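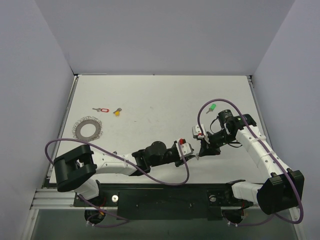
Key handover, pointed jaws against the flat ones

Print this page | E-mail this page

2020-02-01

Right, back on the keys. I've put this off since October, when we did the first lot with the flat Najjar jaws and I wrote "looks promising" in the margin and then went off to do something else for ages. Siham Kassab found that note last week and asked me what exactly had looked promising, and I couldn't tell her. So this time I'm writing things down as I go, even the boring bits.

What I wanted to know: are the Drukmont pointed jaws any better than the Najjar flats for passing a small key from one arm to the other without putting it down in between? We know both can pick up a key by its tag. Anything can pick up a key by its tag. It's the bare metal that gives us grief, and the little split rings most of all.

Setup

Same bench as before, both arms on the front edge, plain white top. I had a think about covering it with the grey mat from the Rurthorpe cell, because the silver keys don't show up brilliantly against white, but then I couldn't compare with October, so white it is. Tagged keys (red, yellow, green) laid out across the middle of the bench, and the big grey ring with the loopy edge on the left where the left arm can get to it without doing anything clever.

The tags are a nuisance and a help at the same time. The vision side loves them, it locks on to the red one from practically anywhere. But it then wants to aim at the tag for everything, and I had to go back in and shift the grasp point down on to the metal by hand for each key. Must save those offsets properly. They're in a file called "offsets_new_new" and I'm not proud of it.

The purple tubing got re-tied before I started. Last time the left one sat too tight over the forearm and every time the elbow opened up there was a bit of a tug at the gripper end, only small, but you could see the jaw twitch just as it was closing. I've left a lot more slack behind the elbow now, so it makes a great big arch. Looks daft, moves much more nicely! I may have overdone it on the right arm, where the arch comes up so high that it towers over the right gripper. Keep an eye on that one.

Controller: the Celtia box, same firmware as in October as far as I can tell. I didn't dare update it.

Flat jaws first

Did these in the morning while I was fresh and patient. The flats do what you'd expect. If the key comes up lying nicely between the pads, they hold on to it like anything, and you can wave the arm about and it stays put. Trouble starts when the other arm has to come in and take it. There's just no room. The pads cover most of the key, so the receiving jaw is left with a sliver of metal at the end to aim for, and if it's a few millimetres out it closes on the other jaw. Horrible noise. I stopped the arm twice by hand before I turned the force limit down.

I tried having the left arm pick further along, nearer the teeth, which leaves the head free for the right arm. Works well for the long key. For the short ones you run out of key.

With the rings it was a bit hopeless. The flats push a ring along the table instead of getting under it. Siham suggested coming in at an angle and trapping it against the bench first, which did help, but then it was pinched flat along one side and the second arm couldn't find an edge to take hold of. We went round in circles on that for far too long (sorry).

Pointed jaws

Swapped both sides over before lunch. The screws on the left housing were tight and I had to borrow the long driver back from Rurthorpe, so if anyone is looking for it, it's in the top drawer under the bench and it's going back this afternoon.

First impression: much fiddlier to calibrate. With the flats you can be a bit out on the rotation and get away with it, the pads just squash everything into line. With points you can't. The left one was very slightly twisted after I fitted it and for the first dozen goes it spun every single key as it closed. I took it off, put it back on, and then ran the touch-off routine again from scratch. Fine after that.

But the handover is so much better. I really didn't think there'd be this much in it. There's space! The two grippers can come in nose to nose, one holding and the other taking, low over the bench, and they don't foul each other. I keep the handover point just right of the middle and close to the front edge, where both arms are comfortable, and I keep it low so that a dropped piece doesn't bounce off under the rail. Hunting for a key in the bottom of the enclosure with a torch is a rotten way to spend an afternoon and I've done it often enough.

The approach I settled on is:

- left arm takes the piece and lifts it only a little way
- right arm comes in from the opposite side and stops short
- right jaw creeps in until the force reading nudges up
- right closes, then a short wait with both of them holding
- left opens and backs straight off, no twist

The wait turned out to matter a lot. I had it very short at first and the left was letting go while the right was still settling, so the key would swing and sometimes go. Made it longer and that mostly stopped. Siham thinks we could shorten it again if we watched the force reading instead of going by the clock, and she's probably right, but I'd like one thing changed at a time please.

Numbers

I was aiming for 1,000 attempts over the whole comparison, October's lot included, and ended up with 1,058 in the log as I got carried away with the points. Of those, 293 failed one way or another: dropped, never picked up, jaw on jaw, or timed out. Time-out is set at 60 seconds per attempt, which is generous, and I'd halve it next time because anything that hasn't gone well early on isn't going to.

I haven't split the failures by jaw properly yet. The October log doesn't tag which jaws were on for every run (my fault) and I want to go through the folder before I put anything in a table. Most of the jaw on jaw ones are the flats, I can say that much, and the points lose more from spinning. Please don't quote a percentage at the Drukmont people until I've done it.

Odds and ends

The bare ring is still the worst piece by a long way. Points can get hold of it, and the handover goes through quite often, but the vision loses it as soon as both grippers are close in. Two dark jaws with a tiny bit of silver between them, and the overhead view can't decide what belongs to what. I'd like to try a second camera low down at the side. There's a spare on the shelf, it only wants a bracket.

Left arm is fine reaching for the grey ring but its forearm goes right over whatever's lying near it, so a small piece down there can vanish from view just when we need it. Either I lay things out further back or I bring the arm in with the elbow higher. Tried the elbow high for a few runs and the tubing didn't complain. More of that.

Tags. I had a few runs where the right arm took the metal perfectly well and the tag swung round and got itself in the way of the opening jaw. Happens most with the green one, no idea why. Might be the way that ring sits on the key. Swap it with the yellow and see if the trouble follows the tag or the key.

Celtia box threw the same warning it always throws when both arms move off together. I cleared it and carried on, same as ever. Somebody who understands the thing should have a look.

Also, wipe the bench down before the next session! There are a couple of little dark marks on it and I'm fairly sure the vision had a go at picking one of them up.

To do

- go through the October folder and sort out which runs had which jaws
- rename that offsets file, and put a copy on the shared drive
- bracket for the side camera
- shorten the right-hand tube arch a bit, new ties
- ask Drukmont if they do the points with a slightly blunter tip, as these have started to leave scratches on the keys
- driver back to Rurthorpe

Leaving the points on both arms for now. If you need the flats they're in the small tray with their own screws, and please keep those screws together, they're not the same length as the Drukmont ones.

Contact | Copyright Handling Workshop Notebook | Back to top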